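Robot arms going in next to the inspection tables – what happens to the people on the shift?
Posted in Workplace and Shift Work, Kembridge community help

I work second shift at a contract assembly place outside Kembridge. We put together small push-button housings, weigh them, and pack them. In June we were told that part of the weighing and placing will move to a pair of robot arms on a table in our area. I have spent a few breaks watching the setup. 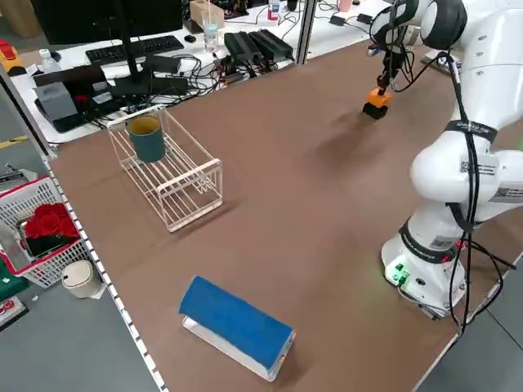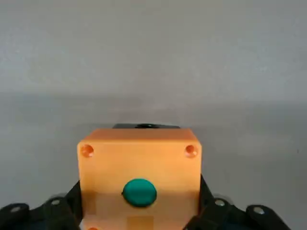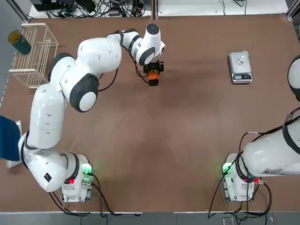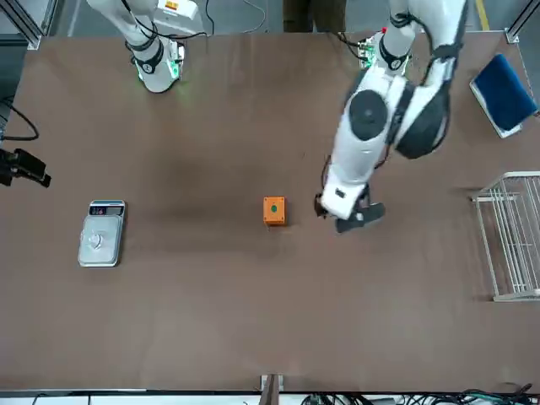

Brillmont Assembly – Bench Weighing and Packing Team, Second Shift

My bench does 508 housings on a normal shift. You pick one up, check that the button is seated, set it on the scale, read the number, and put it in the right tray. After enough years you can feel a light one before it touches the scale. The arms are supposed to take over the pick, the weigh, and the place. We keep the button check and everything that comes back as a reject.

Management says no one is losing a job over this. I believe them for now, but they have not put anything on paper about what the job will be. There are 25 of us across the two shifts and I would guess the same questions are on everyone's mind.

What I would like to know from people who have been through it:

Did your pay grade change when the handling part of the job went away? Ours is tied to a rate, and I don't see how a rate works if the machine sets the pace.

Who clears the machine when it stops? Right now it is the engineer from Savolainen, but she works days. We start at 3:30 in the afternoon and she is gone by 5.

Did you get real training, or a half-hour walk-through and a binder?

I am not against it. My wrists are not good and I would be glad to pick up fewer boxes. I just want to know what to ask at the Wednesday meeting.

benchside_k

We went through this at a plant that makes thermostat covers. Different product, but the same kind of work, small plastic parts going on and off a scale.

On pay, ask before the arms are running. In our case the rate was dropped and everyone on the line went to a flat hourly figure based on their average over the previous few months. People who had been out sick or covering other areas got a low average and it took a long time to get that corrected. If your place plans to do it that way, ask which months they are going to use, and ask for your own numbers in writing. Go through them. Mine were missing 167 units from a single week when I had been moved to another bench.

On who clears the machine, that was the biggest change in the day for us. The arm would stop because a part was sitting crooked, or because it closed on the part and didn't have a good hold. Fixing it took a few seconds once you knew how. But for the first months only the day engineer was allowed to do it, so second shift stood there, and then second shift's numbers looked bad. After a lot of complaining they trained two people per shift to do resets. Those two got a higher grade. So I would ask three things:

How many people on each shift will be trained to reset it.
Whether that comes with a grade change.
What the rest of you are expected to do during a stop, and whether that time counts against you.

On training, we got one afternoon. It covered how to stop the arm, where you can and can't stand, and how to load the trays. It did not cover what the messages on the screen meant. We ended up keeping our own notebook of messages and what had fixed each one. It got passed between shifts and after a while the engineers were asking to borrow it. Start one on the first day, and put the time and the product next to each entry.

About your wrists – mine did get better. My back got a little worse, since I was standing in one spot and watching more than I used to. Ask for a stool and a mat. They are cheap and the answer is usually yes if you ask early.

One more thing. You said you can feel a light part before it reaches the scale. Tell them that, with a couple of cases where it caught something. At our place nobody from the floor spoke up about that kind of thing, and the reject bin filled up with parts that any of us would have pulled at the start. They moved a person back to the front of the line to check parts going in. That is a decent job and it could have been there from the beginning.

tray_count

it will be fine. we got them at Dreltik last year and everybody was worried and now its just a thing that is there. it is slower than me. they still need people for overtime. get the training if they offer it

northgate_lead

I am a line lead, so take this from that side.

The first answer is good and I would bring most of it to the meeting. I would add a couple of things about shift handover, because it tends to get missed.

Before we had arms, handover was a quick talk at the bench. Afterward, the person coming in needed to know what product the arm was set for, whether anyone had moved the scale or the trays, and what had stopped it that day. If a rack has been pushed over a few inches to make room for something, that may not matter to a person, but it can matter a lot to the arm, depending on how yours is set up. We now have a one-page sheet that gets filled in at the end of each shift, and both leads sign it. It adds ten minutes. Ask for those ten minutes to be paid time, in the schedule. Ours weren't at first, and people skipped the sheet.

Also ask what number they will be judging the trial by. We had a day where the arm did 171 parts and the people next to it did far more, and it was still called a good day because the arm was only being tested on one size. The crew didn't know that and spent a week thinking they were being compared to it. Have someone say out loud what is being measured and whether your own output is part of it.

As for "nothing on paper," leads often don't have anything on paper either at that stage. I didn't. It is still fair to ask for a date when you will get a written job description. If they can't give you one on Wednesday, ask who is writing it and whether someone from second shift can read the draft.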